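Our Visit to Hashmi: Shopping for Grippers Before the May Budget
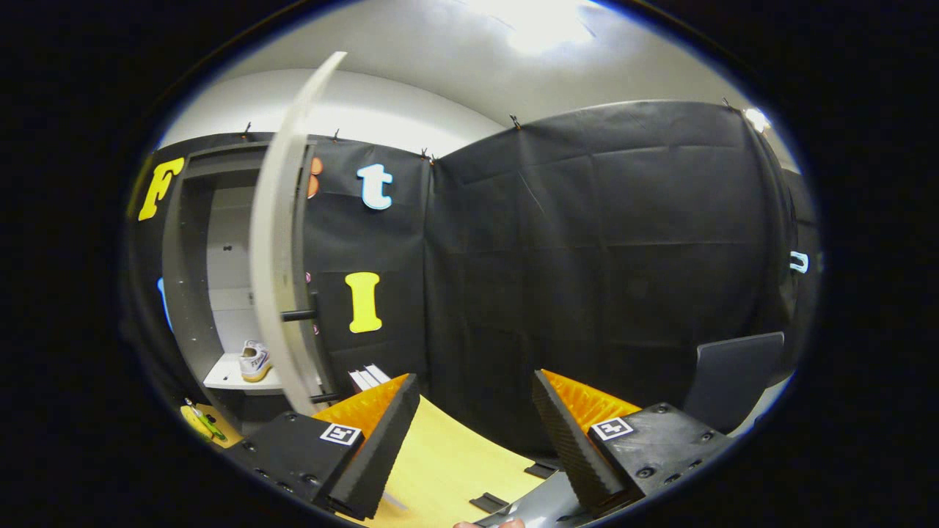

If you read our last newsletter you'll know the shop has been going back and forth since the fall on whether to put money into one robot arm for the packing bench, or to spend a smaller amount first on hand-held grippers and teach the job before buying anything that needs bolting down. So when Ignacio Zamora at Hashmi invited us to come over and see how they go about it, I said yes before he'd finished the sentence, and on Wednesday, February 9, 2022, four of us piled into my car with a thermos and far too many muffins and drove over to Brumolton.

What a lovely bunch of people! They let us ask everything, including the silly questions, and they let us watch for as long as we liked. The practice jobs are ordinary household ones, like a cabinet with a sneaker on the shelf, done at a plain table with black cloth hung behind it and big foam letters stuck to the cloth. I had pictured something much grander (my own fault, I've been looking at too many brochures), and it did me good to see how much can be done with modest furniture.

The grippers are chunky black things with ridged orange pads on the inside of the fingers, and a little black-and-white marker square on top of each one. I got to hold one, and my wrist noticed after a while, so if you're planning a full shift of this, please budget for more than one person. Ignacio said the pads are what they reorder most, and he'd put a line for them in the plan right from the start, which we had not done.

Now for the money, as I know that's what Nolville will want to hear. The quote we took home from Indell is $3,666 for a pair of hand-held units with mounts, plus $600 a year for pads and small parts. Delivery is 9 weeks. We had been allowing nearly 40 hours for training our people, and Ignacio thought that was fair for a first project, though he'd spread it over a month and keep the groups small.

We also talked a good deal about space. My notes say to measure with the cabinet doors open, to leave room for a chair and a laptop, and to ask the landlord about hanging things from the walls. I'd like to get the tape measure out this weekend if anybody's free.

The arm itself I'd leave until after May. I've asked Indell to hold the price until then, and I'm still waiting to hear back about shipping.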